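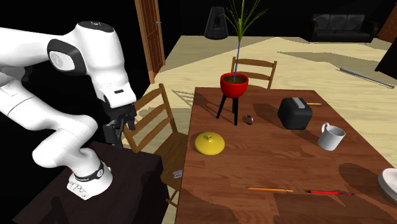 Simulated view of the domestic test room, with the arm on its pedestal beside the dining table. Render: Plillon.

Plillon withdraws gripper release after fault found in simulation

Gedley, March — Plillon has withdrawn version 2 of its gripper control software for table-mounted robot arms, following a fault in which the gripper could open without a command after a brief loss of communication with the arm controller. Customers are asked to return to the previous release until a corrected version is issued.

The fault was identified during simulated household trials at the company's Gedley office. No injury or damage to property has been reported by any customer.

Description of the fault

The gripper controller exchanges a status message with the arm controller at fixed intervals. If a message is missed, the gripper should hold its last commanded position and force. In the affected release, a gap longer than 200 milliseconds caused the gripper controller to restart its position count from zero. Zero corresponds to fully open. When the link returned, the fingers moved to that position and released any object being held.

The arm did not register the release as an error. It continued along its planned path and reported the task as complete, which delayed recognition of the problem. Early results were filed as poor grasps on curved objects, and the mug was wrongly listed as the likely cause.

The test set consisted of 1637 pick-and-place runs in a simulated living and dining room. Objects on the table include a mug, a toaster, a round lid, a pencil and a pen. Communication gaps were introduced at random points in each run. Releases were later matched to the gaps by comparing the gripper log with the arm log, which are kept on separate clocks and had to be aligned by hand.

"The two logs disagreed and we trusted the wrong one for longer than we should have," said Lucero Cárdenas, head of product safety at Plillon. "The task report now has to be confirmed by the gripper before a run can be marked as complete."

Affected products

The fault is present in version 2 of the gripper software when used with the Olari controller. Units using the older Prothero controller are not affected, as that controller stops the arm when a message is missed. The emergency stop circuit is separate from the gripper software and works as specified on all units.

Action for customers

Customers running the affected release should:

Stop any task in which the arm carries glass, liquids, blades or hot items.
Keep people clear of the area beneath the arm's path.
Reinstall the previous release and restart both controllers.
Run the empty-gripper check before returning the arm to use.

Customers who cannot reinstall the earlier release should leave the arm switched off and contact Plillon support.

Corrective work

A corrected release is being tested. It stores the finger position through a restart and brings the arm to a controlled stop if the link is lost. The same 200 millisecond gap will be applied in every run of the new test set, both with and without a held object. Tests on physical arms will follow and the release will not be issued before these are finished.

"We will publish the test results with the release, including any failed runs," said Lucero Cabrera, who leads simulation work at the Gedley office.

Media enquiries: Plillon press office, Gedley.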